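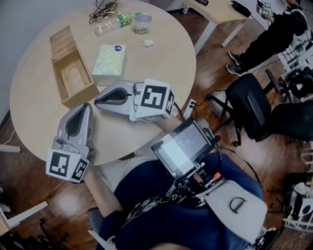
**Kikano hand-held gripper kit, review after a home-scale build**

August 2020

The kit is two hand-held grippers, a chest mount and printed marker cubes. I assembled it over 5 evenings for pick-and-place work on a shared workshop table. Fasteners were complete. Two of the holes in the chest plate needed reaming.

## Fingers and shell

The curved fingers close evenly on flat stock. On an open wooden box they hold the wall well enough to turn the whole thing, provided you grip near a corner. Shell weight is fine for an hour. After that my wrist complained, and Shahram Ahmadpour reported the same at 98 minutes.

## Tracking

Marker cubes should be square to the body before calibration. Mine were not, and I lost 192 samples out of 400 before finding the loose screw. The Urkora cubes I used in April had a locating pin. These need one.
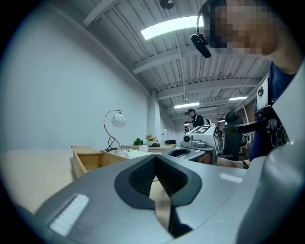

## Cabling

The supplied cable is stiff and pulls on the right hand. I replaced it with a softer one. Strain relief at the gripper end is adequate.

## Verdict

Buy it if you can print your own cube brackets. Manual page for the chest strap is wrong; follow the drawing.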